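Thread on the Flevercombe interconnection study, for anyone who has to read the thing before the docket closes. Long, mostly numbers and wiring. 1/

Background: Flevercombe is a 60 MW battery project proposed for the old coal yard next to the Darneck substation. The coal unit is retired, but its interconnection point is still there, and the whole case for the site depends on how much of that old capacity can be reused. 2/

"Reused" has a specific meaning. When a generator retires, the owner can hold the injection rights for a fixed window and hand them to a replacement at the same bus. If the window lapses, the replacement goes to the back of the regular queue with everybody else. 3/

The state's clean energy law pushes on one side of this: it sets closing dates for plants. It does not touch the queue, which is a federal tariff matter. So a state can retire a unit on schedule and still have no control over when the substation is used again. 4/

The study was run on three cases: summer peak, spring light load, and winter morning. Most of the press coverage quoted summer peak only. Summer peak is the easy case for a battery at Darneck. The load is close by and the power has somewhere to go. 5/

Spring light load is the hard one. Wind output to the west is high, local demand is low, and the line out of Darneck heading east is already near its rating before the battery does anything. Any discharge in those hours adds to the flow on that line. 6/

The obvious reply is that a battery would be charging in those hours, and I agree. Prices would be at the floor. No operator who can read a price signal discharges into that. 7/

The study manual assumes it could, though. Unless the developer signs an operating restriction, the planner has to test full discharge in every case. That one assumption produces the line upgrade that shows up on page one of the results. 8/

So the first question for the developer is whether they will accept the restriction. Filing language says they are "evaluating." They have been evaluating since July. 9/

If they sign, the eastern line upgrade drops out. What stays is the breaker replacement at Darneck, new relays, and the metering. Those are ordinary costs and any project at that bus would carry them. 10/

If they don't sign, the upgrade is a full reconductor. Same towers, new wire, long outages. Outages on that line can only be taken in spring and fall, so the schedule is measured in seasons. 11/

Now charging. People forget that a battery is also a load. Charging at 60 MW in the evening would be a bad idea for the local transformer, and the study says so in an appendix that I have not seen quoted anywhere. 12/

The appendix limits grid charging to 30 MW when the second transformer at Darneck is out of service. It's a sensible limit and cheap to enforce with a relay scheme. It should be in the body of the report, in the same table as the discharge limits. 13/

Duration. The project is described in the local paper as "60 megawatts" with no hours attached. A megawatt figure tells you how fast the battery can empty. It doesn't tell you how much is in it. 14/

The application lists 200 MWh usable. Divide by 60 and you get a little over three hours and 20 minutes at full output -- correction before somebody replies: exactly three hours 20 minutes. 15/

That matters for accreditation. The capacity market credits storage on a four-hour basis, so a battery of this size gets credited at 50 MW, being the output it can hold for four hours. The other 10 MW is useful for energy and reserves but earns nothing as capacity. 16/

I would like the township to be told this plainly. The tax estimate that was handed out at the open house reads as if all 60 were accredited. 17/

Next, the Bako line. Several comments on the docket oppose Flevercombe on the grounds that it "needs" the Bako transmission line. It does not. Bako is a separate project, proposed by a different company, with a different in-service date. 18/

The confusion comes from the base case. The planner included Bako as a future line because it has a signed agreement. The sensitivity run takes it out. With Bako out, the Flevercombe results change by very little in summer and winter. 19/

In spring the results get worse without Bako, and they get worse on the same eastern line I have been going on about. If the restriction is signed, this doesn't matter either. Most roads in this report lead back to the restriction. 20/

Ground fault and short circuit. Inverters contribute far less fault current than the old coal unit did. That's good for breaker duty and bad for protection, because some of the older relays around Darneck expect to see a large current before they trip. 21/

The report handles this in two sentences and defers the rest to a facilities study. I think that's acceptable at this stage, provided the facilities study looks at the distribution feeders too. Feeder relays are the old ones. 22/

Related: the coal unit used to supply reactive power and hold up the voltage on that side of the county. Since it closed, voltage support has come from switched capacitors. They are slow and they move in steps. 23/

A battery inverter can do the same job smoothly, including when it's neither charging nor discharging. The tariff requires a power factor range at the point of interconnection while operating. It does not require voltage support at zero output. 24/

This is cheap to ask for now and expensive to ask for later. If you are writing one comment, write this one: request reactive capability at zero active power as a condition of approval. 25/

Fire code. I'm not a fire engineer and will keep it short. The siting application cites the large-scale test report for the battery units, but only the summary pages are attached. The full report should be in the record, under confidential treatment if needed. 26/

The spacing between enclosures in the site plan also differs from the spacing in that summary. The difference may be a drafting matter. Someone should ask at the hearing and get the answer on paper. 27/

Noise: the model uses fans at partial speed at night. Reasonable for January. For a warm night after an evening discharge, the fans will be at full speed, and that is the case the neighbors to the south care about. 28/

Cost allocation. Under the current rule the developer pays for network upgrades identified in its own study. Ratepayers pick up upgrades from the regional plan. The breaker replacement at Darneck appears in both documents. 29/

It can't be paid for twice. The utility says it will "true up" after the facilities study. The commission should ask which budget the breaker is sitting in today, and whether it has already been included in the rate filing. 30/

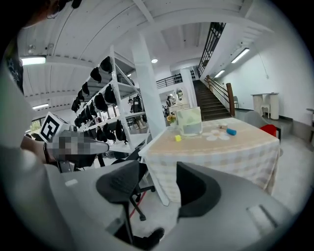 Reading list and how to comment 31/

Start with the system impact study, sections on thermal results and voltage. Then the charging appendix. Skip the executive summary on first reading -- it was written for the base case and gives you a wrong idea of what is binding. 32/

After that, the Flallau study for comparison. Flallau is a smaller storage project two counties over, also at a retired plant, and its developer accepted the spring discharge restriction at the application stage. 33/

The Flallau results table has no line upgrades in it at all. The site is not identical, and the line there has more room. But the restriction language is already drafted, already accepted by the same utility, and could be copied over with the bus names changed. 34/

Written comments go to the commission under the siting docket. The window is 30 days from the notice. Comments on the interconnection study itself go to the transmission planner and are a separate process with a separate form. 35/

Don't send queue complaints to the siting docket. The commission has no authority over the queue and the staff will file them under general correspondence. Cost allocation, reactive power, noise and fire code are all within scope. 36/

Cite page and table numbers. Staff will answer a question about a specific table. A comment that says the project is good or bad gets counted and goes no further. 37/

Two corrections to my earlier thread on Darneck. I wrote that the injection rights had been transferred. The transfer has been requested and not yet approved. I also gave the old transformer rating. The new one is in the one-line diagram attached to the study. 38/

The public hearing is Monday evening at the township hall. The utility's planning staff are listed as available for questions. Table numbers again, please. 39/

I'll post the facilities study when it's out. The tariff gives them 90 days and allows extensions. 40/40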